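Rudberg two-ended lead review: good plugs, stubborn cable

Princess Manalo

3 comments | 12 shares

We use cookies to remember your settings and see which pages get read. Accept | Manage

Quick one this month as I've been short of time. Black lead, small black plugs, plain as they come. Bought from Roltside with my own money, and used daily since April.

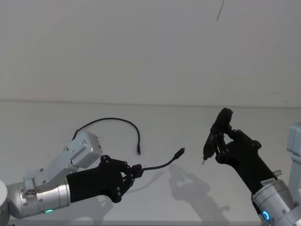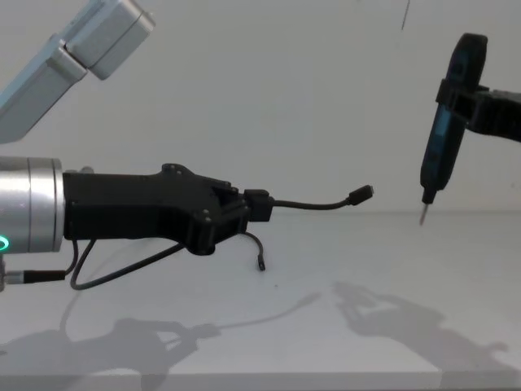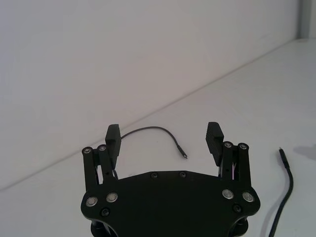
Issue 41, page 10

So. Cables. Hardly anyone reads a cable review until one lets them down, which is how I got here. My old Clornow lead went at the neck, just behind the plug, same place they always go. Worked if you held it at an angle. Then didn't.

The Rudberg was next cheapest that didn't look like it came out of a cracker. Two in the pack, so one for the desk and one for the bag.

First impressions fine. Plain card sleeve, no plastic tray, no twisty wire to cut your thumb on. No instructions either but come on.

The plug. Best bit. Slim enough to get into a socket that sits close to the next one along, which the Clornow never managed without shoving its neighbour out. Goes in with a small definite click. Comes out with a proper pull and not before. I have yanked it by the cable more than once (don't) and it's held.

Grip is less good. The body of the plug is smooth and there isn't much of it, so with cold hands or after washing up you're pinching at nothing. A few ridges would sort it. Gerardo Dimaculangan, who has the desk opposite, wound a bit of tape round his and swears by it. Looks awful. Works.

Now the cable itself. It's springy. Very. Take it out of the sleeve and it wants to stay in the shape it was packed in, so you lay it flat and it makes an arch and the end wanders off somewhere else. First week I was forever fishing it from behind the desk. Tried hanging it over a door handle overnight with a mug tied on, helped a bit. It has relaxed since but I wouldn't call it limp. If you want something that lies neat along the back of a desk, get clips. Or get the Jatoi, which is softer and costs more, and which I found picks up every bit of fluff in the house.

On the plus side a stiff cable doesn't knot. The bag one comes out in one go every time. My old soft one used to come out with a pen, a hair band and a recipt attached.

Black on black on black, by the way. Both ends, whole length. Against a pale table you can find it straight away. Under a desk in the evening, no chance. I put a dab of white nail varnish on one end so I know which I'm holding. It's chipped off already so will have to do it again.

Length: enough for desk to wall with a bit over. Not enough for sofa to wall in my front room, but that's a big ask and the sofa's in a silly place.

Wear after two months: none I can find on the desk one. Bag one has a slight shine on the plug from rubbing against keys. The neck, where the Clornow died, is still straight and tight on both. That's the thing I check. Bend it, let go, see if it comes back. It does.

Returns: didn't need to. Delivery from Roltside took 5 days, which was longer than they said, and the parcel was left in next door's porch.

Good: firm click, slim plug, doesn't tangle, neck seems strong
Less good: springy out the pack, slippery plug, you'll lose it in the dark

Would I buy agian? Yes, and probably will, Gerardo has his eye on my spare.

Four out of five. Would have been nearly full marks with a softer cable.

Next month extension leads, if they turn up in time.

Get our reviews by email once a month. Enter your address to sign up. Unsubscribe whenever you like.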